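Small rack tips, or what is left of them once you have tried them

Most advice about hooks and little freestanding racks is written by people who photographed the thing on the first day and never had to reach past it for a mop. I have read a lot of it. Some is fine. A good deal of it falls apart the first time you hang something heavier than a dish towel, so these are the tips I have tested in my own back hall, with my opinion of each.

"A rack doubles your storage"

It doesn't. It moves things off one surface and onto another, and if the rack stands in a corner you were using for the ironing board, you have gained a place for dustpans and lost a place for an ironing board. Before you buy one, put the things you plan to keep on it in a box and leave the box in that corner for a few weeks. Mine sat there through October and I took two items out of it. The rest went to the thrift store and I bought a smaller rack.

"Over-the-bar hooks fit everything"

They fit bars of the thickness they were made for. A squared clip on a round bar will hold, but it touches the bar in only a few places and it swings when you pull something off in a hurry. Lift the item up and off the hook instead of tugging it toward you. I was told by Wim Willems, who ran the housewares counter at Verschueren when it was still open, to wrap the bar once with a strip of thin rubber where the hook sits. I didn't believe him and tried it anyway. It does stop the sliding. It also looks like a bandage, so on a white rack you may not want it.

"Use as many hooks as you can fit"

Please don't. Every list says this and it is bad advice. Hooks packed close together tangle whatever hangs on them, and you end up taking three things down to get at one. On a short bar a couple of hooks is plenty. Keep one near a corner post, where the bar bends least, and give that one the heavy bag. Light things can go in the middle. If a hook has a deep curve, save it for loops and handles. The flatter kind with hardly any tip is all right for a cloth and poor for nearly everything else.

"Hang your brushes to dry"

Yes, but check what is underneath. If there is a shelf at the bottom of the rack, whatever you keep there will get dripped on. I ruined a bag of clothespins this way (the springs rust, and then they mark the shirts). Put the spare bucket under the brush hook and keep paper, cardboard and anything with metal in it somewhere else.

"Black doesn't show the dirt"

Black shows dust better than any color I have owned. It also hides things. A dark hook on a dark bar in a dim hallway is easy to miss with your hand, and easy to find with your sleeve. Keep a dark rack against a pale wall if you have one. You can also put a dab of light nail polish on the tip of each hook, which costs nothing if there is an old bottle in the drawer.

"No tools needed"

This was printed on the Brimness box I brought home, and it was true for one evening. By the end of the month the top bar had a wobble and I needed pliers. Check the joints after the first week, then again whenever you move the rack. Look at the end caps while you're at it. A cap that lifts off easily will be under the washing machine before long, and then you have an open post catching lint.

"It holds 40 pounds"

Somebody's rack may. I wouldn't load a light one anywhere near the number on the label, and I would never hang all of it along the front. Weight on the front bar wants to tip the rack toward you. Put something heavy on the bottom shelf first, detergent jugs for example, and then hang your bags. Push down on the front bar with your palm. If the back feet lift, take something off.

"Leave space behind it"

I thought this one was fussy and I was wrong. With a hand's width between the rack and the wall you can run a duster down the back, and damp cloths on the rear rails don't touch the paint. Without it you get a gray line. I still have mine, and scrubbing made it wider.
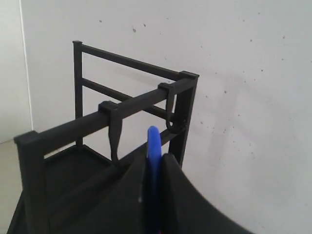
As for the paint, I tried baking soda on the gray line, then a melamine sponge, then a leftover can of the original color that had gone off in the shed. The sponge was the best of them and it left a shiny patch. Test it down by the baseboard first.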